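Home Projects Reports Staff Contact

Lining small round bins: a study of cuff, slip and waste

Project report, Product Design, second year

Last updated: April

1. Introduction

Most small bins in the buildings at Drususell are lined with a thin plastic bag, and most of the bags do not fit. The usual complaints are that the bag slides down inside when something heavy is thrown in, that it hangs too far down the outside and looks untidy, or that the cleaner has to tie a knot in the spare plastic to make it grip. The knot then has to be undone or torn when the bag is changed.

The project looked at one kind of bin only, the open round type with no lid and no inner ring. This is the cheapest kind and it is used in study bedrooms, offices and small washrooms. Bins with a lid or a clip ring hold the bag in a different way and were left out, as were pedal bins.

The aim was to find out what makes a liner stay up in a bin of this type, and whether a simple change in how the bag is put in would do as much good as a change of bag. The second question came from the site manager, who has a large stock of bags already and would prefer not to replace them.

2. The bin and the bag

An open round bin is close to a cut-off cone. It is widest at the rim and gets narrower towards the bottom. This makes it easy to stack and easy to empty, but it means the bag is held in one place only. If the plastic is pulled tight over the rim it will stay there. If it is loose at the rim, nothing lower down will stop it from sliding, as the wall slopes away from it.

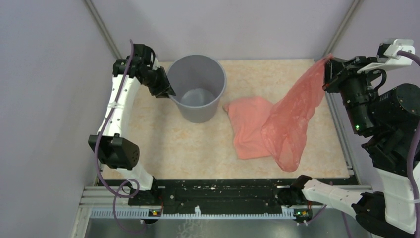 Figure 1. Grey round bin without a liner, pink material to the right.

The taper also affects how much of the bag is used. A flat-bottomed bag with straight sides will always have spare plastic at the foot of the bin, and this gathers into folds. Small rubbish gets into the folds and is the main reason for bags tearing when they are lifted out — a pen or a plastic fork goes in point down and is then pulled against the side. A rounded bottom inside the bin helps a little, but it does not get rid of the spare plastic.

The rim is the other part that matters. On some bins it is rolled over, so that there is a smooth bead for the bag to go round. On others it is only the cut edge of the wall, a bit thicker than the rest. We expected the rolled rim to be better in every case. The results in section 5 are less clear than that.

Two makes of liner were compared. The Firitz liner is the one in stock at Drususell. It is thin, slightly slippery and has a wide mouth. The Dillo liner is a little thicker and has a narrower mouth, which has to be stretched to go over most rims. Both come on a roll and both are sealed straight across the bottom.

3. What people do now

Before testing anything we looked at bins in use. We visited 41 bins in the residential block and the teaching block, all of the open round type, and wrote down how the liner was fitted. This was done in the morning, after the cleaners had been round, so that the bags were fresh and the fitting was the cleaner's own.

Most of the liners had simply been dropped in and folded over the rim, with the depth of the fold different all the way round. A common pattern was a deep fold on the side nearest the cleaner and almost none at the far side. It is easy to see how this happens. The bag is opened with one hand inside it, pushed down, and the near edge is pulled over first. By the time the far edge is reached there is not much left to pull.

Knots were the next most common. The spare plastic at the mouth is gathered on one side and tied, so the mouth becomes small enough to grip. A knotted bag stays up well, but it takes longer to fit, and on the day we followed the evening round a number of knots were simply torn off. The torn piece went into the next bag. A few bins had a rubber band round the outside, which had been supplied by the occupant and not by the cleaning team.

We also asked the cleaners what they thought. They did not mind the Firitz bags. Their main point was about time. One round covers a whole floor, and any method that adds more than a moment at each bin would not be used, whatever the report said. This was a fair point and we have tried to keep to it.

4. Method

The test bins were two from the Rao range, one with a rolled rim and one with a plain rim, the same height and very nearly the same width. Each was tried with the Firitz and the Dillo liner, fitted in three ways:

Drop and fold: the bag is pushed in and turned over the rim, near side first.

Opposite sides: the bag is turned over the rim at two points facing each other, then pulled down evenly in between.

Knot: as drop and fold, but with the spare plastic tied at one side.

The load was a cloth bag of dried beans let go from just above the rim, so that it struck the liner near the middle. It was chosen to be like a half-full drink bottle. After each drop we measured how much of the cuff was left on the outside at its shallowest point. A liner was said to have failed when any part of the mouth came off the rim and fell inside. Each combination was repeated until it failed or until we had made seven drops, whichever came first.

Fitting time was taken with a phone, starting with the bag already torn off the roll. All the fitting was done by members of the group, and we are slower than the cleaners, so the times are useful only for comparing one method with another.

We did not test bags with wet contents. We also did not test the bins when they were pushed or kicked, although several had clearly been moved about with a foot.

5. Results

The depth of the cuff made more difference than anything else. A liner with an even cuff held through all of the drops on both bins. A liner with an uneven cuff nearly always let go at the shallow side, and it did so early. Once one part had slipped inside, the rest followed on the next drop.

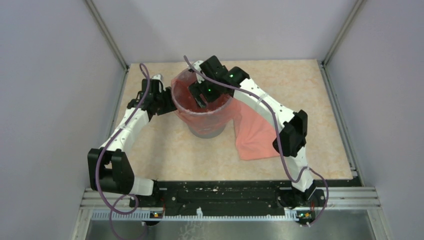

Cuff depth is also what people notice about a lined bin, as it is the only part of the bag on show from across a room. A short cuff looks neat but has little to spare when the bag is pulled inwards. A long one is safer, and it is also the one that gets called messy. The pink liner in Figure 2 is folded outward over the rim and hangs in wrinkles with drooping edges, while the grey bottom of the bin is left bare underneath. The colour changes at the fold as well: the inside is a deeper brownish red and the part on the outside is much paler. With a coloured bag this makes the cuff stand out against a grey bin more than a clear or white bag would, and an uneven edge is easier to spot. For the cleaners this could be useful, because a shallow side can be seen and pulled down before the bin is put back. Some occupants we spoke to did not like it and said they would choose a bag nearer the colour of the bin.

The opposite sides method gave the most even cuff with both makes. It took slightly longer than drop and fold when we first tried it, and about the same after some practice. It was always quicker than tying a knot.

The Dillo liner held better than the Firitz when both were fitted by drop and fold. With the opposite sides method the difference almost disappeared. The Dillo was harder to get over the plain rim, and two bags split at the mouth while being stretched.

The rolled rim was better with the Firitz liner, which could be tucked slightly under the bead. With the Dillo it made no difference that we could measure. In the failed tests the cuff had moved by up to 5 cm before the mouth came off, so there is some warning if anybody is looking.

Knotted liners did not fail in any test. They did leave the largest amount of spare plastic.

6. Discussion

The site does not need to change its bags. Most of the slipping comes from the way the bag goes over the rim, and the Firitz liner performs well enough when the cuff is even. We would not recommend the Dillo liner for bins with a plain rim until the splitting has been looked at again with a larger batch.

The weak part of the work is the load. Dried beans spread out when they land and a bottle does not. A harder object would probably have pulled the liner down faster, and it might have separated the two makes more clearly. The plain-rim bin was also newer than the other one, and its surface felt smoother. We did not think of this until the testing was finished.

A second problem is that we knew which method we expected to do well. It would have been better for one person to fit the liners and another to measure them without watching.

7. Recommendations

Show the opposite sides method to the cleaning team at the start of a round, on one of their own bins.

Stop supplying knotted liners in the teaching block for a trial period and note any that slip.

When bins are next bought, choose a rolled rim if the price is the same.

Repeat the drop test with a hard load and with wet waste — this could be taken on by next year's group, and the Rao bins have been left in the store cupboard beside the workshop along with the unused part of both rolls.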